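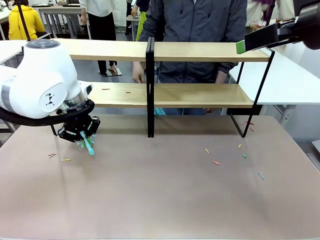
Desk and shelf tidying at Condville

Category: Workrooms and storage > Tabletop shelves

Print this page | E-mail this page

This gallery covers the small two-tier shelf that stands on the craft table at Condville, and the sorting that goes on there. The room was set out again in July, when the paint cupboard was moved to the back wall and the long table took its place under the lights. The notes are for anyone using the room, and for the people at Chisholm who asked how we had arranged ours.

The shelf

The unit has two boards in light oak, one above the other, with a black post up the middle. The post divides each board into a left half and a right half, so in practice there are four places to put things. The upper board is long and gets the items in use that day. The lower board is raised off the table, and small things can go underneath as well, although they are easily lost in the shadow there. A small teal bristly item has ended up in the gap just to the right of the post.

The frame is black metal. On the right the leg slopes from the upper board down to the table, so leave a little room beside it when putting boxes down. Our unit came from Tridum and cost less than the wall cabinet we had first looked at. It went together with one hex key.

The table

The top is a matte pinkish brown. It was chosen because it does not throw glare back at people who are working close to it, and it has been a good choice for sorting. Yellow, green and blue all show up well against it. Orange-red is a bit harder to pick out at the end of the day, so check for those before switching off.

The sticks

Small coloured sticks are the main thing to be put away. They are used for counting games, pattern making and gluing on card, and they arrive in mixed bags of 600. We get through more than 1,000 in a busy term. On the right of the table are yellow ones, a green, an orange-red and a thin blue one lying at a slant nearer the front. On the left are a short yellow and a short one in red and white.

Orange has been given a place on the lower board. Two small orange sticks are lying flat there, near the front edge. Sticks should be laid flat and not stood on end against the post - they roll off when the table is knocked.

Blocks and bundles

Larger pieces belong on the upper board. The bright green rectangular block is at the right-hand end, just over the board. The light green bundle with the straight turquoise stem is on the left. It is made of soft pieces and should be kept clear of glue and wet paint. Please hold it by the stem when brushing dust off it.

Order of work

Clear the large items first, then the sticks by colour, then look underneath the lower board. Wipe the boards with a dry cloth. A damp cloth can be used on the table top, but not on the oak.

Each session ends with 3 trays going back to the cupboard - one for sticks, one for blocks and one for anything that needs mending. The trays have Burnumari labels on the short side. Turn them so that the label faces out.

Spare sticks are in the bottom drawer next to the sink. If a bag is split, fold the top over and use one of the clips from the hook by the door. Empty bags go in the general bin.

Print this page | E-mail this page

Filed under: shelves, craft room, small storage

Page last updated 2024-10-14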